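About Brzozowska Home

Brzozowska Home makes small lidded bins and containers for benchtops, desks and bathroom shelves. We design them, mould them and pack them under one roof, and we sell them direct from this website and through independent homewares shops.

How we started

Urszula Malinowski opened the business in the back half of a shared workshop after eleven years fitting out caravans. Her customers kept asking for a bin small enough to live on a caravan bench, with a lid that stayed put on a gravel road. She couldn't find one she was happy to sell them, so she drew one up. The first run was 200 bins. They sold slowly at a Sunday market and then all at once when a caravan park ordered the rest for its cabins.

Zbigniew Olszewski joined the following July to run the moulding side. He had come from a factory making plumbing fittings, and he is the person to thank for the lids fitting the way they do. Müzeyyen Akyol looks after orders, shops and anything that has gone missing in the post.

What we make

There are 3 bins in the range. Lisel is the smallest and is meant for tea bags, cotton pads and pencil shavings. Solar is the tall one, for kitchen scraps. Stetalon is wide and low and mostly ends up on office desks, although we hear from a fair few people who keep dog biscuits in it.

Lisel is 130 mm high and Solar is 155 mm taller than that. Every bin comes with its own lid, and lids are sold separately as well, because they are the part that gets left behind when people move house. If yours is an older model, send Müzeyyen a photo of the underside and she will work out which lid you need.

We keep the colours few. Cream has been there from the beginning and still outsells everything else. We tried a dark green for two years and a mustard for rather less than that. Remaining stock of both is on the seconds page.

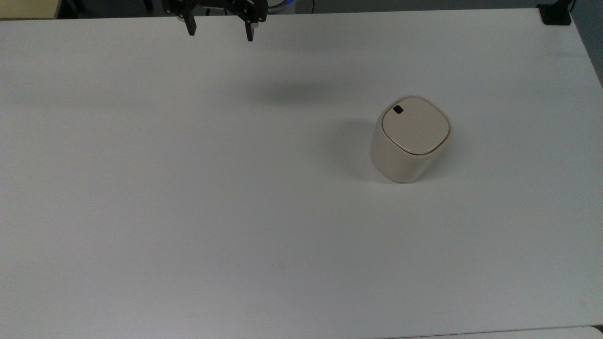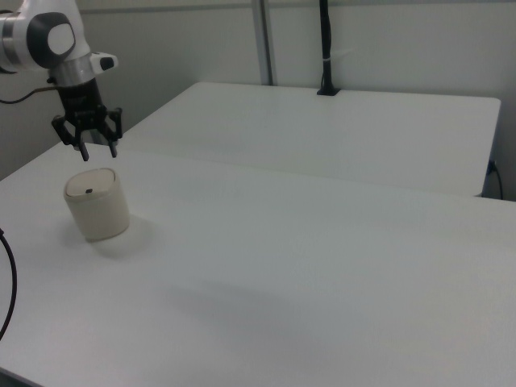 Before a new shape goes into the range, people in the workshop take it home and use it for a month. They are asked to write down what annoyed them. Lids that were too tight to lift while holding a wet tea bag came up early on, and so did corners that trapped coffee grounds. The inside corners were made rounder as a result -- a small change that meant paying for a new mould.

Seconds, repairs and returns

Bins with a mark or a slight colour variation are sold as seconds at a lower price. They work the same as the others. We don't send out a second as a first, and if you think we have, tell us and we will replace it.

You can return an unused bin within 30 days. If a lid cracks in normal use in the first two years we send a new one at no charge. Please wash bins by hand in warm soapy water. The top rack of a dishwasher won't usually hurt them, but the heated drying cycle can warp the lid.

Visiting and stockists

The workshop counter is open weekday mornings until noon. Parking is at the rear, off the laneway, and the roller door sticks, so give it a good knock. Shops wanting to carry the range should write to Everaldo Siqueira, who looks after wholesale. The minimum first order is one carton, mixed colours are fine, and delivery to regional addresses takes up to a week longer than to the city.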